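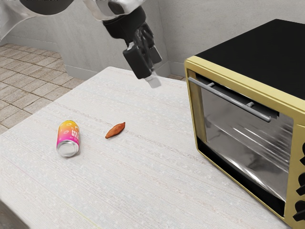 White tabletop, gray wall.

February 2019

I slept badly again and woke before the alarm. The heating in the building had stopped during the night, so I made tea and drank it in my coat, standing at the window. The snow on the roofs is old now and has a dirty color. In December I still found it beautiful and sent pictures of it to my mother.

Today I had my lesson with Bernadette Kasprzak. We are on the chapter about letters of complaint, and I had to complain about a broken kettle in 200 words. She said that my letter was so polite that the shop would think I was thanking them. I have to learn to write "I expect" and stop writing "I would be very grateful if it is possible." She corrected nine mistakes, and two of them were the word "the." I do not believe I will ever understand this word completely. My language lives well without it.

After the lesson I walked to Gaillard to buy bread and met Stepan Zakharchenko in the line. He has found a room for the spring, on the other side of the river, for 700 a month. It has a window to the yard and a landlord who plays the trumpet. He asked if I want to take his old room when he leaves. I said I would think about it. It is bigger than mine, but the kitchen is shared with Vaughn Pennington and his brother Marcus, and these two argue about everything, even about how to close a bag of rice. On the other hand, they laugh a lot, and in my kitchen it is very quiet.

In the evening I called home. My mother wanted to know what I eat, and my father wanted to know what the bread costs. I told them about the complaint letter and my father laughed for a long time. He says that in our family we do not complain, we only sigh. Then the connection became bad and I heard nearly nothing, only my own voice coming back to me with its accent.

I started to make a list of what I would have to carry if I move: the books, the lamp, the big pot, the blanket from my aunt. It is a short list. I must give Stepan an answer before he speaks to Villads Kirkegaard, who is also looking for a room. The heating came back while I was writing this, and I can take off my coat.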